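Second book in a thriller series: do you explain the first one again? 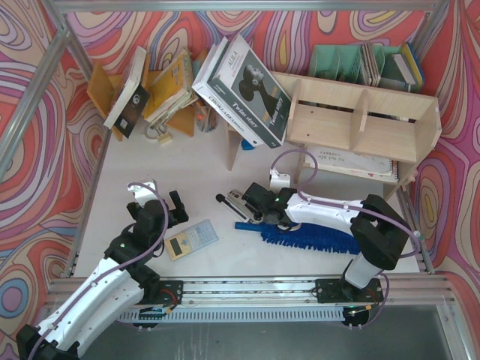 Writing Craft > Crime and Thriller

vulik_road
Posted November 13, 2019

Hello all. English is my third language, so please forgive me if some sentence is strange. I write in English because my readers are mostly there.

My first novel, The Oveck Ferry, came out in February with a small press. It is a crime story about a retired customs officer who finds that her old colleagues were selling the cargo they had seized. Now I am writing the second one, with the same heroine. My problem is the first chapter. How much must I tell about the ferry case? At the moment I have 2500 words of memories before the new crime begins, and my test reader fell asleep (she told me so, she is my sister).

But if I remove it, a new reader will not understand why the heroine does not speak with her brother, and why she is afraid of the harbor. What do you do?

inkwell43
Cut all of it. I'm serious. Put the new crime on page one and let her be rude to her brother. Readers will accept a cold phone call with no explanation for a very long time.

Clorano_Nights
I don't agree with "all of it." I read series out of order because my library never has the first one, and I have put down books where everybody was angry about something I wasn't allowed to know. One paragraph early on would have kept me.

inkwell43
One paragraph, fine. He has a chapter.

vulik_road
She, but no problem. And yes, I have a chapter. I understand that it is too much. What I do not understand is which paragraph to keep. When I try to make it short, it sounds like the text on the back of the book.

quanreader
Mine did too, until I stopped writing the past as a summary. Choose one moment from book one that still hurts her and attach it to something she has to do in the new story. Does she go to the harbor in chapter one?

vulik_road
No, in chapter 4. In chapter one she is at the dentist. The dentist is later the victim.

quanreader
Then leave the harbor alone until chapter 4. In the dentist's chair she only needs to be a customs officer who notices things. The brother can wait as well, unless he's driving her home.

vulik_road
He is driving her home! This is exactly the scene with the memories. They sit in the car and she thinks for nine pages.

inkwell43
Nine pages in a car. How far away is this dentist?

Clorano_Nights
The car could be good, though. Her mouth is numb, so she has an excuse not to talk to him. He says one thing about the ferry, she can't answer properly, and we get the idea.

vulik_road
I like this very much. May I use it?

Clorano_Nights
It's yours.

slowdraft
I want to speak up for the other side. My favorite crime series opens every book with a long, slow look back, and I would miss it. I don't think there is a rule here. People who loved your first book want to spend time with her before somebody dies.

inkwell43
People who loved the first book already know what happened in it.

slowdraft
I know how my kitchen looks and I still like to sit in it. Also, some of us read book one a year ago and have forgotten who the bad colleague was.

quanreader
There is one practical matter that hasn't come up. If you tell in book two who was guilty in book one, you have spoiled book one for every new reader. I would keep the name out completely. "After what happened on the ferry" doesn't give away the ending.

vulik_road
Oh. I had the name on page 3, with the full confession. I did not think about this, and my editor did not mention it. Perhaps she fell asleep also.

slowdraft
All right, on that point I give in. Take out the confession. But please keep a little of the thinking in the car.

vulik_road
I worked on it last night. The car scene now has 80 lines, and the brother says only, "You could have called me from Oveck." She tries to answer, but her lip does not move correctly. The harbor memory I moved to chapter 4, when she must go there to look at the dentist's boat. I still have one paragraph about why she left her job. I tried the chapter without it and she seemed to have no age, so I put it back.

inkwell43
Keep the paragraph. I'd read that. Does the dentist die on the boat?

vulik_road
I will not say. quanreader has just taught me about this.

Clorano_Nights
Post the car scene in the critique section when you're ready. I'd like to see what you did with the numb lip.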